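Section 6: Good Practice at the Two-Arm Folding Cell

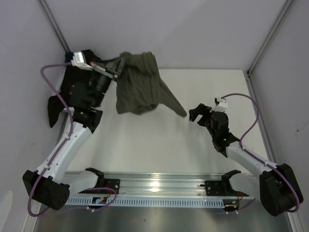
When may I reach into the cell to straighten a garment?
Only when both arms have been paused at the Neriswood control panel and you are holding the panel key in your own hand.

We know it's tempting to give a sleeve a quick tug while one arm is holding the shirt up and the other is getting ready to take it, but please do go through these steps every single time.

1. Press Pause and wait for both arms to settle. Give them a full 2 seconds after the last movement.

2. Turn the key to Hold, take it out, and put it in your pocket (a key left on the bench is anybody's key!).

3. If a gripper is still holding fabric, support the garment from underneath with one hand before you open the fingers from the panel.

4. Look along each purple cable from the sensor module down to the elbow. It should sit in its clips and have enough slack to bend freely.

5. Move any waiting clothes well away from the arms, with no ends hanging over the edge of the table.

6. Step back, return the key, and restart at slow speed for the first garment.

Note: Slow speed is set to 260 millimeters per second at the Mata site. Please ask Vega Villalobos before changing it.

Caution: Never pull a garment out of closed fingers. You can strain the gripper and tear a seam, and the fabric may let go quite suddenly.

Cable clips are replaced every 730 running hours. Write the hours in the cell log, along with your initials.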